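Hameo electric steamer with stainless basket: long-term review

Maribeth Ocampo
January 2022

Background

I replaced a bamboo steamer and a wok with this appliance. The bamboo set had started to smell, and the wok occupied a burner I wanted for other things. Most of what goes into the Hameo is plain buns, with vegetables and the occasional egg in between. I paid for it myself, from Loler, and have used it long enough to have descaled it 20 times.

Construction

The unit is a white base with a round stainless steel basket on top and a glass lid. The basket floor is flat and perforated with rows of small round holes. The rim is rolled, so there is no raw edge to catch a dishcloth or a finger. The metal has kept its shine with ordinary dish soap and a soft sponge. A scouring pad will mark it.

The base is plain and wipes down easily. Drips from the lid run down the outside after each batch and leave pale streaks if they are left overnight. It does not slide on a smooth table, and it stays level when the basket is lifted off. Cord length is adequate for a counter outlet and short for a table in the middle of a room.

Lid

The lid is clear glass with a thin metal rim. The handle is pale and blocky, and I can hold it with a folded towel or an oven mitt. Lift the far side first so that the steam leaves away from your face. Condensation collects on the inside of the glass and falls when the lid is tipped, so tip it over the table and keep it clear of the food. Laid flat, the lid takes up as much table as a dinner plate. Plan the space before starting.

Capacity

The basket takes a single layer. Four medium buns go in with clearance between them for expansion. A fifth will fit if the buns are small, but they will join at the sides and tear when separated. My usual arrangement is one at the back, one at each side and one in front.

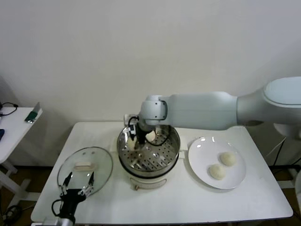
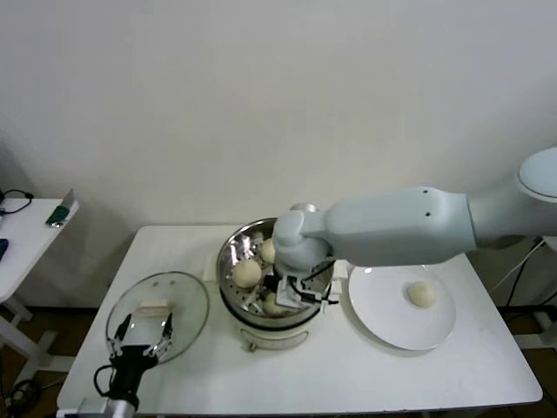
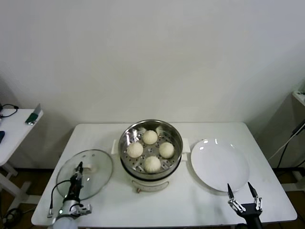
Demirtaş makes a taller model with a second tier, and readers who cook for a larger household should look at that first. Maribeth, you skipped the liner question, wrote Foleck under the first version of this review, and went on to say that buns placed straight on bare steel had stuck on every attempt until the holes were covered with squares of parchment. I agree on the sticking. Parchment cut slightly larger than the base of each bun works. A full sheet across the whole floor blocks the holes and gives a wet underside, so I would not use one. A light wipe of oil on the steel also works, though it has to be repeated for every batch.

Performance

I tested with refrigerated buns and with frozen buns, always starting with cold tap water in the base.

Refrigerated buns came out evenly heated through to the filling. Frozen buns needed a longer run and a rest of 2 minutes with the lid on before they were opened. Skipping the rest gave wrinkled tops in most batches. Buns made from fresh dough rose well and had a smooth surface, provided they were proofed for 30 minutes before going in.

There was no clear difference between the back and the front of the basket. Buns pushed against the steel wall picked up a damp patch where they touched it. Leave a gap.

Unloading

Have the plate beside the steamer before the lid comes off. A dinner plate with a slightly raised rim is better than a flat board, which lets the buns roll. Lift each bun from underneath or by the sides with light pressure. Fresh ones dent easily and the dent stays. Tongs with silicone ends are acceptable. Plain metal tongs tear the skin.

Cleaning and descaling

The basket and lid go in the sink. The base must not. Pour out the leftover water once the unit has cooled and leave it open to dry. My tap water is hard, and scale forms as a gray ring in the base. White vinegar diluted with an equal volume of water removes it after a short soak. Rinse twice, or the next batch will smell of vinegar.

Small starch deposits build up in the holes of the basket. A bottle brush clears them from below.

Faults

The rim gets very hot and stays hot after the power is off. The printed instructions give times for vegetables and rice and have nothing on buns. Replacement lids were out of stock when I looked last April, and the listing gave no date for their return.

Rating

Four out of five. One point off for the instructions and the spare parts.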